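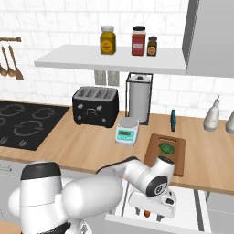
Viso Planner is a motion planning and task sequencing package for single-arm manipulation. It takes a scene model, a kinematic description of the arm and a goal, and returns a timed trajectory that your controller can follow. The hard cases tend to be the low ones, where the hand has to work beneath the level of the surface next to it. Getting the fingers down to a small orange item in an open drawer, with the counter edge and a cutting board just above, leaves the wrist very little room to turn, and a planner that only checks the hand will happily put the forearm through the worktop. Viso Planner checks every link at every step, along with anything the gripper is holding.

## What it does

- Plans in joint space or along a straight tool path, and can switch between the two within one task.
- Treats drawers and doors as moving parts of the scene, so an open drawer is an obstacle in its open position.
- Replans from the current joint state when a tracked object moves by more than a set distance.
- Keeps a log of rejected paths, with the link and the object that came too close.

The last of these was added in version 2 at the request of users at Lukeck, who wanted to know why a goal had failed without stepping through it by hand.

## Scenes and simulation

The package comes with 69 ready-made kitchen and workshop scenes in the Salazar format. Each can be opened in the viewer, edited and saved under a new name. Collision shapes are stored separately from the display meshes - edit one and the other stays as it was, so check both after moving furniture.

Perception is handled by a separate module, Promura, which supplies object poses. You can also feed in poses from your own tracker, or type them in a text file for testing.

## Requirements

| Item | Minimum |
|---|---|
| Processor | 4 cores, 64-bit |
| Memory | 8 GB |
| Operating system | Linux |
| Interfaces | C++ and Python |
| Disk space, full scene set | almost 300 MB |

A graphics card is needed for the viewer only. Planning runs on the processor.

## Licences

A licence covers two machines, one for development and one for the controller. Teaching licences are limited to simulation. Updates are included for the first year, and the next release is due in March.

Questions about arm support or custom scenes should go to Manaia Tawhiri in the applications team. Please include your arm's description file and the planner log.

Page last updated January 12, 2021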